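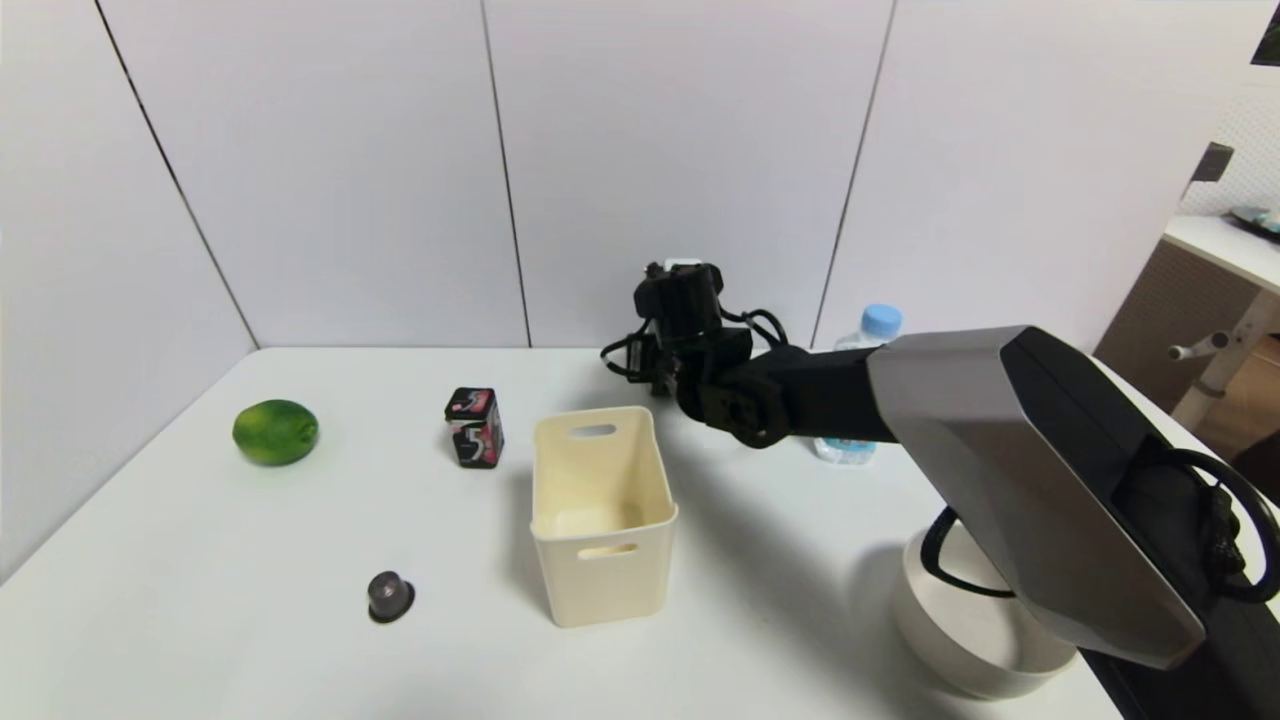 Median or mean for skewed waiting times?

athina_tsk
Hello all. I study for the second statistics course at Grultovville and I have a question about outliers. My data are 26 waiting times in minutes. Most of them are small, but one value is 945. The mean is pulled up very much. May I remove this value and continue with the mean?

Dustden
Is it a typing error? If you cannot show that it is an error, keep it. Report the median.

abilio.arruda
I do not fully agree with Dustden. The median is good for describing a typical case, but if Athina must later estimate the total waiting time, she needs the mean. The question decides the statistic – the shape of the data alone does not.

Dustden
With 26 values and one that big, the mean will have a huge standard error. What will she do with it?

abilio.arruda
She will report the standard error too. A wide interval is also an answer. 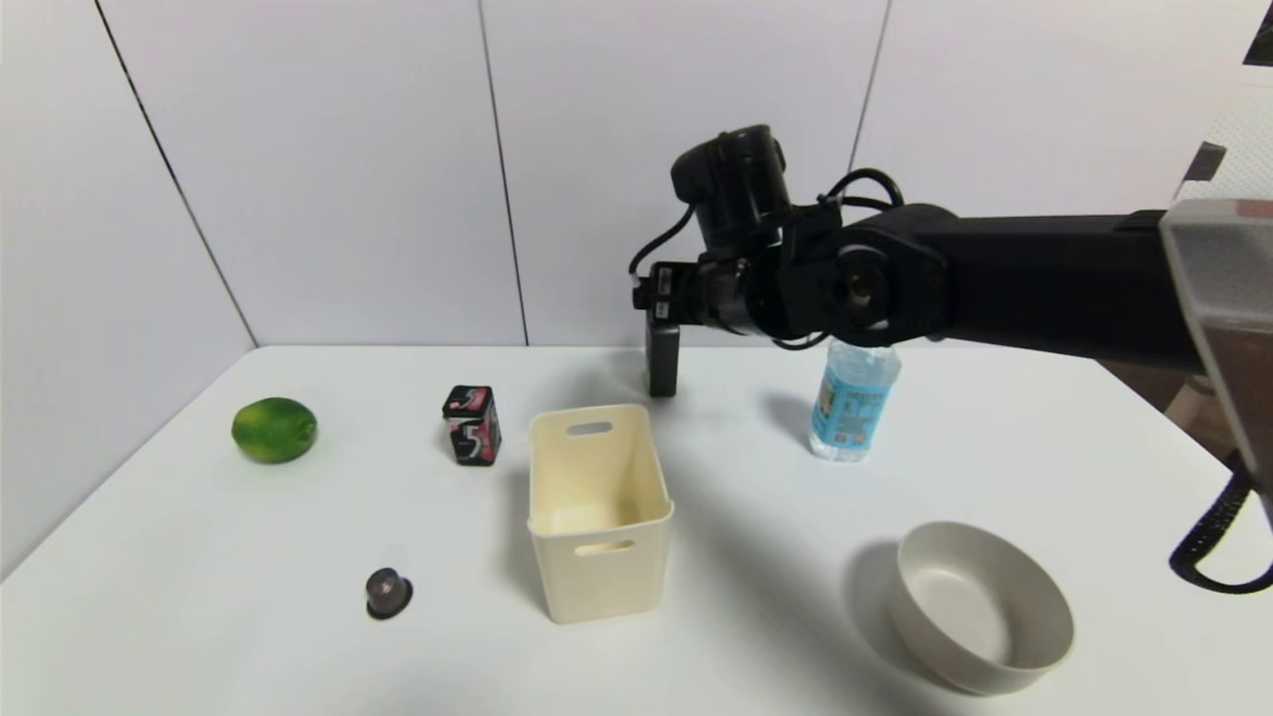

Re: Median or mean for skewed waiting times?

athina_tsk
Thank you both. I checked the paper form and the value was written correctly, so it stays. Would a trimmed mean be a compromise? I could cut 5 percent from each end.

kokkinos
5 percent of 26 is 1.3, so most software will drop one value from each side. Your large value disappears again, only with a nicer name.

Dustden
That is unfair. A trimmed mean is fine if you choose the trimming before you look at the data.

kokkinos
But she has looked already.

athina_tsk
Yes, I have looked :) I will give the median with the quartiles, and the mean in a second row with a note.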